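Clodero · Soporte · Incidencia: el temporizador de la placa Skunano se pone a cero solo
Estado: cerrada (por agotamiento del cliente)
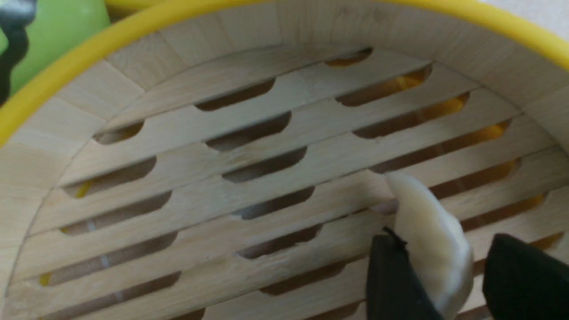
Abro incidencia por segunda vez, porque la primera se cerró sola con el motivo «resuelta por el usuario». El usuario soy yo y no he resuelto nada.

Producto: placa de inducción Skunano, dos zonas, comprada en la tienda de Contreras.
Problema: pongo el temporizador a 20 minutos, me voy a hacer otra cosa y al volver marca 00 y la zona está apagada. Sin pitido, sin código de error, sin una nota de despedida.
Frecuencia: siempre que hay alguien invitado a comer. El resto de los días, a ratos.

Respuesta de soporte
Gracias por contactar con Clodero. ¿Ha probado a desenchufar el aparato y volver a enchufarlo?

Respuesta del cliente
Lo he probado. También he probado a leer el manual, cuya página de averías remite a la página de garantía, que remite a la página de averías. Tiene su ritmo.

Respuesta de soporte
Entendemos su malestar. Compruebe que el recipiente sea apto para inducción. Un recipiente no apto provoca el apagado automático de la zona.

Respuesta del cliente
El recipiente es una olla de acero con fondo magnético. Le pongo un imán de la nevera y se queda pegado con más convicción que en la nevera. Encima va la vaporera de bambú, que entiendo que no influye, porque la placa no la toca ni la conoce. Si el recipiente fuera el problema, la zona no arrancaría, y arranca muy bien. Lo que no hace es terminar.

Respuesta de soporte
Indique, por favor, la versión del firmware. La encontrará manteniendo pulsados a la vez el candado y el signo menos.

Respuesta del cliente
He mantenido pulsados el candado y el signo menos. Se ha bloqueado la placa. Para desbloquearla hay que pulsar el candado, que está bloqueado. Al cabo de un rato largo se le ha pasado y he podido leer «n2», que no sé si es la versión o una opinión.

Respuesta de soporte
Es la versión. Su caso pasa a segundo nivel.

Respuesta de segundo nivel
Buenos días. En la n2 el sensor táctil puede interpretar el vapor condensado sobre el cristal como una pulsación larga en la tecla del temporizador, lo que equivale a cancelarlo. Pruebe lo siguiente, en este orden:
Seque la zona de mandos con un paño antes de programar el tiempo.
Use la zona trasera.
Active el bloqueo una vez programado el tiempo, pulsando solo el candado.
Si el fallo continúa, anote cuánto marcaba el temporizador la última vez que lo vio encendido.

Respuesta del cliente
Con el paño, aguanta más. Con la zona trasera, termina. Con el bloqueo, termina también, aunque luego hay que negociar la salida. O sea, que una placa de cocina se desconfigura con el vapor. Pregunto, por saber, si en Skunano la probaron friendo un huevo o mirándola. ¿Hay actualización?

Respuesta de segundo nivel
Hay una actualización prevista para marzo. Se instala en taller. El más cercano a su domicilio es el de Nustville, y el envío corre por cuenta del cliente.

Respuesta del cliente
He consultado el envío. Pide más de 100 euros, embalaje aparte. Me quedo con el paño.

Nota interna, visible por error
Cliente conforme con la solución del paño. Cerrar.

Respuesta del cliente
Leo la nota. «Conforme» me parece generoso, pero cierren. Dejo escrito para quien llegue buscando lo mismo: zona trasera, mandos secos y candado sin el menos. Y un reloj de cuerda en la encimera, que hasta ahora no me ha pedido la versión de nada.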